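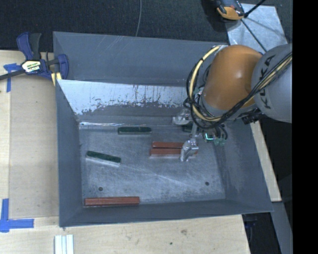 Figure 3. Bin-picking cell at the open day: KUKA arm and gripper over the metal bin with red and green blocks.

4.2 Public demonstration

The cell was shown to visitors at the Dustomcombe open day in June. The controller and grasp planner were the same as in Section 4.1, and no parameters were changed for the event. The bin was clamped at its left edge (Figure 3). Visitors chose a color, and the operator entered it as the target for the next pick.

We ran 18 sessions with two operators, Kravets and Thammasiri. In 16 of them the requested block was lifted out on the first attempt. Both failures involved blocks lying side by side – a case the planner handles poorly, as noted earlier. Sessions ended when the bin was empty or the group moved on, so they differ in length and we do not report cycle times.

Several visitors asked why the arm paused before closing the gripper. The pause is the pose check described in Section 3.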